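How to Take Apart, Clean and Reassemble Click Pens

Posted 5 January 2026 by Elaine Arruda

If your house is anything like mine, there is a mug somewhere with far too many pens in it, and when the phone rings and you need to write down a number, the first three you grab won't write. I used to throw the whole lot away every so often and buy new ones, and then I'd feel bad about it for a week. My neighbor Salamatu Aryee, bless her, set me straight. Most click pens are only a few little parts, and once you've opened one you can open nearly any of them.

So pour yourself something nice, sit down at a table with good light, and let's do a few together. A handful of pens takes me 20 minutes, and that's with the radio on and a fair amount of singing.

What you'll need

A table you can wipe down
A small dish or jar lid for the springs
Scrap paper for testing
A soft cloth and a cotton swab or two
A bowl of warm water with a drop of dish soap
Replacement refills, if you have them

Step 1: Sort before you open anything

Scribble with every pen on your scrap paper. The ones that write nicely go back in the mug. The ones that skip, and the ones that click but won't stay out, are your patients for today. If a barrel is badly cracked, set it to one side, as you may want its spring later on.

Step 2: Unscrew the barrel

Click the pen so the tip is pulled in. Hold the top half in one hand and the bottom half in the other, and turn the bottom half counterclockwise. Go gently. Some pens unscrew in the middle, some only at the very tip, and a few don't unscrew at all (those are usually pressed together, and I leave them alone, having snapped two of them learning that lesson).

If your fingers slip, wrap a wide rubber band around the barrel and try again. Keep the tip pointing down over your dish as the halves come apart. The spring is under a bit of pressure and it loves to hop. I once found one in my slipper.

Step 3: Lay out the parts

Slide out the refill and the spring. On many pens the clip or the top piece will come off too, and this is where people get muddled if they have several pens open at once, especially when the colors are close. I like to work right over the table and finish with one pen before I open the next - or at the very least keep each pen's pieces in their own little pile.

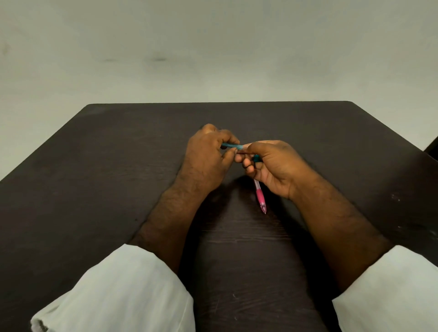 Teal pieces up at the fingertips, with the clear and pink pen held in the right hand.

Small parts are easiest to manage between your thumb and index finger, with both hands kept low. That way, if you drop something it only has a short way to fall, and you won't be down on your knees with a flashlight like I was last February.

Step 4: Clean everything except the refill

Drop the empty barrel halves into the soapy water and swish them around. A cotton swab will get into the threads, where old ink and pocket lint like to gather. Rubbery grips can turn sticky with age, and a good rub with the soapy cloth usually helps. Wipe the spring with a dry cloth and keep it out of the bowl so it doesn't rust.

Let the barrels dry completely. I stand mine on a dish towel overnight, but an hour on a sunny windowsill has worked too.

Step 5: Check the refill

Wipe the metal tip and draw loops on scrap paper for a little while. A refill that has only dried at the tip will often come back. If it doesn't, take it with you to the store and match the length and shape, which matter a good deal more than the name on the package.

Step 6: Put it back together

Slide the spring over the narrow end of the refill, lower both into the bottom half, and bring the top half down to meet it. Turn until snug and stop there. Now click it several times. If it sticks, open it up again and look at the spring, which has probably gone in crooked.

Do the easiest pen first, so you have one success behind you when you get to the fiddly ones. Mirela Camargo wrote to me after the last post to say she keeps a jar of spare springs by her sewing box, and I have started doing the same.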